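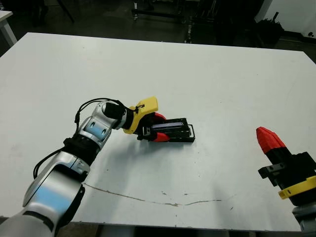 3.2 Setting and table surfaces

The study took place in the shared reading room at Hestard, which has 12 desks and a row of north-facing windows. Before April the desks had dark tops. The building owner then replaced half of them with white ones, and readers began to report tired eyes within the first weeks. We used this change to compare the two surfaces under the same lighting.

Each of the 40 participants read printed text for 40 minutes at a dark desk and, on another visit, for the same time at a white desk. Half started with the dark desk. Participants filled in a short comfort form every five minutes. The form was adapted from Khổng's earlier work on classroom lighting and used a five-point scale.

Figure 1. White tabletop.

Blinds stayed in one position during all visits. Overhead lamps were left on, and sessions began at 10 a.m. so that daylight would be similar. We did not control for cloud cover, and the afternoon data from the pilot at Vediren were dropped for this reason.

Comfort scores were lower at the white desks late in the session – the gap was small at first and grew after the midpoint. Participants who wore glasses showed the same pattern. Reading speed did not differ between surfaces. Several participants moved the page closer to the edge of the white desk, or put a dark folder under it, although the instructions did not mention either. We coded these as adjustments and treat them separately in Section 4.1, together with the 200 written comments collected at the exit desk.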